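Jan 25, 2021

Rain all day. Walked to Brorkeck for the seed order and back along the canal, 134 minutes door to door. The path is still closed at the lock, so I went round by the road.

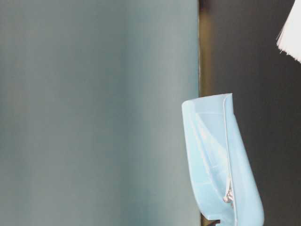

Grey-blue, plain.

Soup for lunch. Wrote to Fandesell again about the allotment water bill, which says 773 and should say 173.

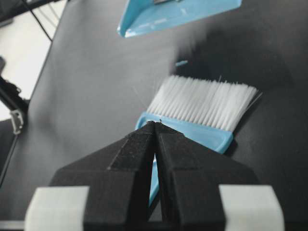 The seed potatoes came up from the cellar and I set them out in egg boxes on the sill. Two had gone soft, so they went on the compost. A hand brush on the table, so I must remember to do the shed shelves before June, when the onions need the room.

Rang the Phetsri nursery over the leeks. No answer.
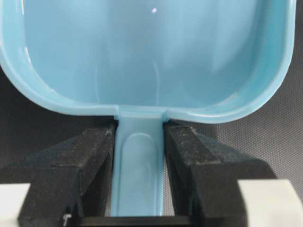 Is it too early to sow broad beans? Under cover it's fine, but outside I'd wait until the ground drains.

Bed at ten.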